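Getting the House Ready for Recovery After a Procedure

Most of the work of a comfortable recovery at home is done before you leave for the surgery center. Set things up a day or two ahead, while you can still lift, bend and reach. Your surgeon's written instructions come first. If anything on this page disagrees with them, follow the instructions.

The bedroom

Many people are told to sleep with the head and shoulders raised after work on the face, chest or stomach. A foam wedge holds its shape better than stacked pillows. The Gimberg wedge we keep at home is 12 inches at the high end, and a folded bath towel under the knees stops you sliding down it. Try it for a full night beforehand.

Put an old dark pillowcase over the good one. Ointment leaves grease marks, and a dark case saves you from worrying about them. Keep a phone charger with a long cord on the side you can reach without twisting.
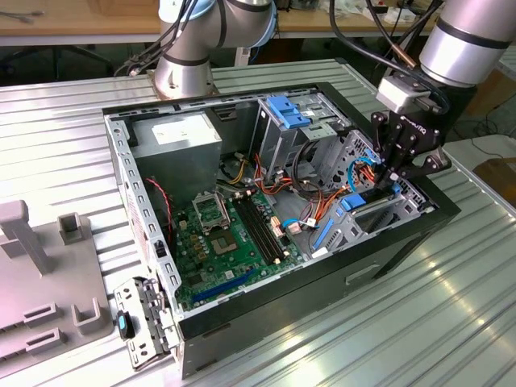 The kitchen

Move the things you use daily to counter height: mugs, bowls, the kettle, the can opener. Anything above the shoulder or below the knee may be off limits for a while. Loosen the lids on new jars and close them again lightly.

Cook and freeze 5 dinners in single portions. Soup, rice dishes and soft pasta are easy to eat and reheat well. Go light on salt, as salty food can make swelling worse. Write the name and heating time on each lid with a marker, because someone else may be doing the heating.

Fill ice cube trays and bag the cubes as they freeze. If you have been told to use cold packs, frozen peas shape themselves well to the body. Wrap the bag in a thin dish towel and never put it straight on skin, especially skin that is still numb. Mark the peas "not for eating" once they have been thawed and refrozen.

The laundry

Wash loose button-front or zip-front tops ahead of time. If you will be wearing a compression garment, ask whether you can have two, so one can be worn while the other dries. Wash them by hand in cool water with a plain detergent. We use Thakur unscented. Press the water out in a towel, lay the garment flat, and keep it out of the dryer. Heat ruins the stretch.

For blood spots on sheets, rinse from the back of the fabric with cold water as soon as you can. Hot water sets the stain.

The medicine spot

Keep everything on one tray, out of reach of children and pets. Tape a sheet of paper beside it and write down each dose and the time. A kitchen timer helps with the 2 a.m. ones.

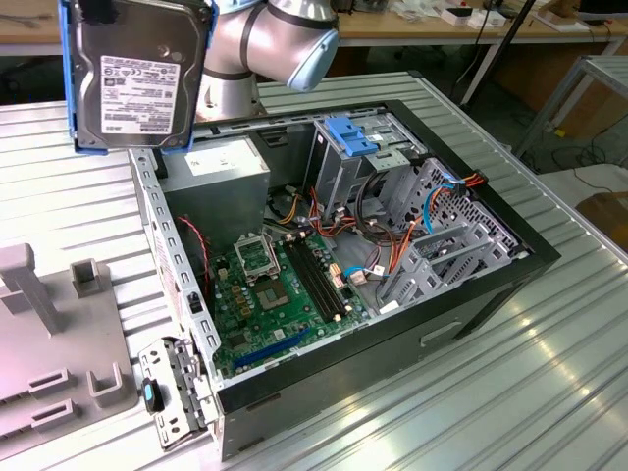 Can I use ordinary bed pillows if I don't have a wedge?

Ordinary pillows will do if they are firm and you use enough of them to support the whole upper back. Put the largest at the bottom and tuck the stack under the fitted sheet so it stays in place overnight.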